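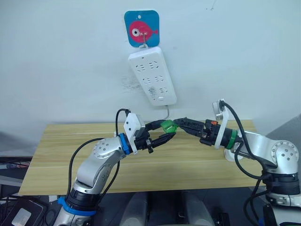 2020-05-21

The day was given to the workroom at Ashby. The occupants of the Uton office were notified in January that loose cables would no longer be accepted, and the matter has been open in this diary since then.

The power strip now hangs from the hook on the blue fish plaque, above the table. The strip has six outlets and a switch near its lower end. It hangs at a slight tilt. I have decided to leave it so until the replacement hook is delivered from Povport, order 898.

The wooden tabletop was wiped with the grain. The grey scuff on the wall to the left of the strip did not respond to soap and has been entered on the repainting list. I would prefer that the whole wall be painted at one time, but the allowance for the quarter stands at 400 and the lock on the side door must be paid from it first.

The desk to the left, with its black cables, remains to be sorted. I did not begin it today.

Correspondence: one letter to Mirnex regarding the late invoice for 117. No reply was received to the previous letter. Left the building at six, in rain.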